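Home Guides Wetberg sink cell Section 4 Downloads Contact

Section 4. Setting up the arm and the hand at the sink

This section is for the person who prepares the Wetberg sink cell after it was moved, after a part was changed, or after it stood without use for more than a few weeks. It follows Section 3 (Mounting the arm) and it must be finished before the programs in Section 5 are run. If you only want to start the cell in the morning, the short list on the inside of the controller door is enough.

Plan 60 minutes for the complete work. With practice it goes faster, but the check of the hand in 4.3 should always get its full time.

4.1 Before you switch on

1. Turn the emergency stop button in and leave it in.

2. Check that the mounting bolts of the arm are tight and that the paint marks on the bolt heads are still in line with the marks on the base. If one mark has moved, go back to Section 3 and tighten all bolts again in the order given there, also the ones which look correct.

3. Follow the power cable with your hand from the controller to the wall socket. It may lie on the floor in wide curves, but it must not go under the wheel of a chair or under the foot of a table. The same is valid for the network cable.

4. Look at the cables along the arm. They need a loose loop at each joint. When you turn the last joint by hand from one end to the other, no cable should become straight or rub on an edge. If a loop is too short, open the nearest strap, give more cable from the lower side and close the strap again.

5. Put the lever of the tap fully down and turn the spout away from the basin which holds the rack. For the whole set-up we work without water.

6. Take everything out of both basins.

Note: The older guide says to remove the tap handle. This is not needed any more. The keep-out zone for the tap is stored in the Sutherland software from version 4 on, and it includes the handle in all positions.

4.2 Placing the dish rack

The rack is the reference for almost all positions in the cell. If it stands five millimetres wrong, the cups will be put down five millimetres wrong, and the software does not notice it.

1. Lay the rack over the left basin with both end supports on the rim. The taller end frame goes to the right, next to the divider.

2. Push the rack back until it touches the rear stop. Do not press it down at the front while you push.

3. Try to rock it at each corner with one finger. If it rocks, clean under the supports. Dry soap is the usual cause.

4. Switch on the controller, wait for the steady lamp, release the emergency stop and choose Set-up mode. In Set-up mode the arm moves at low speed and only as long as you hold the enable switch.

5. Choose program 126 (Rack corners). The arm goes over the four corners of the rack one after the other and waits at each of them.

6. At each corner compare the pointer with the corner of the rack. Correct with the arrow keys and press Store. When you are not sure, store nothing and start the program again.

Caution: In program 126 the wrist comes low over the divider. Keep your hands out of both basins until the arm is back in its rest position.

When the corners are stored, put one light cup into the hand in Set-up mode, close the hand with the Soft setting, and move the cup over the left half of the rack. The cup should be held on its side, with the opening to the right. Stop just above the rods and compare the direction of the cup with the direction of the rods. They should be parallel.
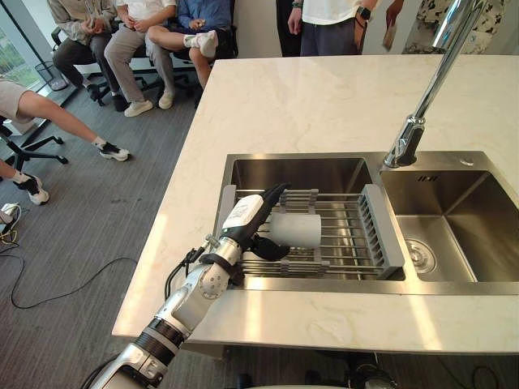

If the cup is not parallel to the rods, do not turn the rack. Go to Wrist, Rotation, and change the value in steps of half a degree. Most cells need a correction between zero and two degrees. If yours needs more than four, the hand was probably mounted one hole further round on the wrist, and this must be put right with the screws. A big number in the software will hide the fault for this one position, and it will come back at the next one.

Then lower the cup until it just touches the rods and open the hand slowly. The cup should stay where it is. When it rolls, repeat the step a little further to the front, and store the new place under Cup, Position 1.

Use a plastic or metal cup for this work. Glass and thin porcelain are allowed only after the force check in 4.4.

4.3 Checking the hand and the wrist

The Urkia hand is a strong part, but soap and small pieces of food collect at the finger joints and make them slow. The check is made with the arm raised, so that you can look at the fingers from below without bending over the sink.

1. Choose Service position. The arm lifts away from the worktop and turns the wrist so that the fingers hang down. Make sure that the space behind you is free before you step back.

2. Press the emergency stop button again. The brakes hold the arm. A small sinking of one or two millimetres at this moment is normal.

3. Wipe the fingers with a soft cloth which is a little damp. Do not spray any cleaner directly on the joints.

4. Look at the fingertips. The rubber should be closed all around, without cuts. A tip that is shiny from use can stay. A tip where you can catch the edge with a fingernail must be changed. Change the tips always as a full set, order number 3415.

5. Move each finger by hand through its full way. The movement should feel even. A finger which stops in the middle and then jumps is dirty inside the joint, and you should follow Section 7 before you continue.

6. Check the collar of each arm joint for a gap. You should not be able to put a sheet of paper in.

7. Read the labels on the joints and compare them with the list in the controller (System, Parts). After a repair it can happen that the list still shows the old joint. In this case choose Read again and restart the controller.

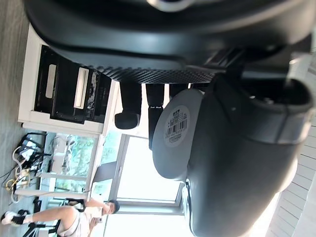

Leave the hand open when you have finished. If the fingers are left closed for a night, the rubber tips can stick together a little, and the first opening in the morning will give error H2. It is not dangerous, but it stops the program.

Caution: The end caps of the joints are not handles. Do not hold the arm at the caps when you turn it, and do not try to open them. The seal under the cap can be fitted only at our workshop in Flokau.

8. Release the emergency stop and send the arm to its rest position.

4.4 Force check

The closing force is set at the factory to 40 per cent of the maximum. For cups and small bowls this is correct and you should not need to change it.

1. Put a plastic cup into the hand and close it with the Normal setting.

2. Look at the wall of the cup. It may bend slightly under the thumb. It must not make a sound.

3. Pull the cup gently away from the hand, along its length. It should resist and then slide.

4. Turn the wrist through its full way with the cup in the hand. The cup should not change its place between the fingers.

5. If the cup slides too early, clean the tips and try again before you raise the force. If you must raise it, go up in steps of two per cent and write the new value in the log.

Note: The value applies to all programs at once. When you raise the force for a heavy cup, the light cups will also get more force.

4.5 Last steps

1. Run program 126 one more time without touching the arrow keys. All four corners should still be correct. If one of them is wrong, the rack was moved during the work, and 4.2 must be repeated.

2. Place one cup at Position 1 in automatic mode at low speed. Stay beside the stop button.

3. If the cup lies well, repeat at normal speed.

4. Save the settings under a new name. Please do not save over the factory file.

5. Write in the log the month, the correction of the wrist rotation and the force value.

4.6 If something does not work

The arm does not move in Set-up mode.
The enable switch has three positions and only the middle one allows movement. If you press it very hard it stops the arm, as it should.

Error H2 when the hand opens.
Separate the fingertips carefully by hand with the emergency stop pressed, then confirm the error.

Error W5 at the wrist.
A cable is pulled. Check the loops again as in 4.1, step 4, above all the one closest to the hand.

The corners are correct but the cup lies wrong.
Check that the right cup is chosen in the menu. The length of the cup is part of the calculation.

The rack moves a little each time a cup is put down.
The supports or the rim are greasy. Clean both, dry them and start again at 4.2.

Continue with Section 5, Running the washing-up programs.

Wetberg sink cell, set-up guide, revised October | Contact: service desk Flokau | © Wetberg | Back to top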